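Stekcombe stainless steel stockpot with domed lid: my review after a summer of soup

14 comments
Shares 37

I wasn't in the market for a new pot. I had a perfectly decent enamel one that my aunt gave me when I moved out, and it did everything from porridge to marmalade until I dropped it on the back step in August and a chip the size of a thumbnail came off the inside. Once the enamel's gone on the inside I don't like cooking in them, so that was the end of that. It has mint growing in it now.

So I went looking for plain stainless steel. No coating to scratch and nothing fancy, just a pot with a lid that fits. You'd think that would be easy! I had three tabs open for the best part of a fortnight: the Grevby, which is the one my sister swears by, the Udivmont, which costs more than my kettle and toaster put together, and the Stekcombe, which I'd never heard of but which had a lovely big domed lid. I'm a sucker for a domed lid. I bought the Stekcombe.

It came in a plain brown box with far too much cardboard and a little leaflet telling me to wash it before first use. Do wash it before first use. Mine had that greyish film you get on new steel, and I went over it twice with hot water and washing-up liquid and then once with vinegar, after which a bit of kitchen roll finally came away clean. The leaflet only mentions soap, so I'd have been none the wiser if I hadn't wiped it.

First thing I cooked was a leek and potato soup, as I always do with a new pan. I know exactly how it ought to behave and I know when it starts to catch. On my old hob (electric, solid plates, slow as anything) the Stekcombe took longer than the enamel pot to get going, but once it was hot it stayed hot, and I had to turn it down lower than I'm used to. The onions caught a tiny bit on one side. I've since learnt to start them gently and put up with the wait.

Then came the big chicken stock, which was the real test as far as I'm concerned. Carcass, carrots, the ends of a celery, peppercorns, the lot, and left to tick over all afternoon with the lid on. This was where I started to love it. With my old flat lid I was forever having to squash the bones down so it would close, and it would rattle away to itself for hours. The dome gives you all that extra room on top. I had a wing sticking up well over the rim and the lid went on regardless.

Now, the lid. I've got a lot to say about the lid, so bear with me.

It is heavier than you expect. Having a bit of weight to it keeps the steam in nicely and I've had hardly anything spit out on to the hob, but it does mean you need a proper grip, and you need to think about where you're going to put it down before you pick it up. I didn't the first time. I stood there with a dripping lid in one hand and a wooden spoon in the other, turning in a slow circle.
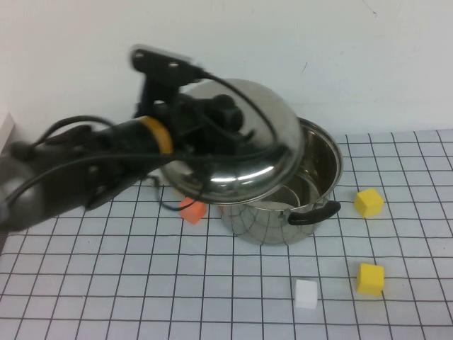 The knack is to tip it away from you as you lift, so the steam goes out of the far side and the water that's collected inside the dome runs back into the pot. Lift it straight up and flat and you get the lot down your sleeve when you finally tilt it. Going back on is the same thing in reverse: rest the far edge on the rim first and lower the near one down. It drops into place with a nice dull clunk. If it clangs, it isn't on straight, and you'll see a wisp of steam coming out of one side until you nudge it round.

And use a cloth. The knob on mine gets properly hot after a long simmer. I keep an old tea towel folded over the oven door for it, and I've got into the habit of grabbing that before I even look at the pot. My sister's Grevby has a sort of rubbery cover on the knob and I do think that's better, even if it's ugly.

The other thing about a domed lid is where on earth you keep it. Flat lids go in the rack with the baking trays. This one doesn't fit in the rack, it won't stand on its edge without rolling off, and if you turn it upside down it rocks on its knob like a boat. I've ended up keeping it upside down on the pot, inside the cupboard, with a folded cloth underneath and my sieve sitting in it. Works fine, but it has taken over a whole shelf and the slow cooker has had to go and live on top of the fridge.

Cleaning has been easy, with one grumble. The inside of the pot comes up beautifully with a soak and a soft sponge, even after I burnt rice on to it (my fault, phone call). A spoonful of bicarb and some boiling water left overnight and it slid off in one sheet, very satisfying. The grumble is fingerprints and water marks. If you leave the lid to drain on its own it dries with spots all over the dome, and polished steel shows every single one. I've taken to drying it straight away, which I never in my life did with the enamel. You could just not care, of course. I've tried not caring and I can't do it.

It has also picked up a faint rainbow stain on the bottom inside, which worried me until I rubbed some vinegar on it and it disappeared. It comes back every so often, usually after pasta. Doesn't affect anything as far as I can tell.

I did borrow a neighbour's Udivmont for a weekend, to see what all the money gets you. It heats more evenly, I'll give it that. No hot side at all, and I did the same leek and potato soup in it with the onions on a much higher heat and had no trouble. The handles are lovely and chunky too, easier with oven gloves on. But the lid is nearly flat! I'd have been back to squashing chicken bones, and at that price I'd want to be waited on.

A few bits I know people will ask about, as they always do:

Oven: I've had the Stekcombe in the oven for a bean stew, lid and all, and it came out fine. Check that your shelf is low enough first. With the dome on it stands a lot taller than you'd think and I had to take a shelf out with everything already hot.

Dishwasher: the leaflet says yes. I haven't got one, so I can't help.

Handles: black, curved, with a thick grip. Full to the brim with stock I wouldn't want to carry it any distance, and I ladle some out before I move it to the sink. For everyday soup quantities they're fine.

Would I buy it again? Yes, I would, mostly for the lid. If you only ever boil pasta I'd save your money and your shelf and get something flat and light. If you make stock, or stew, or anything with bones poking out of the top, it's a pleasure to use, and I've had it on the hob 2 or 3 times a week since it came.

I'm going to try steaming a pudding in it next, as there should be enough height under that dome for a basin on an upturned saucer. Will report back in the comments if it goes well (and probably if it doesn't).

Four stars from me. It loses one for the hot knob.

1246 views
14 comments
Share this review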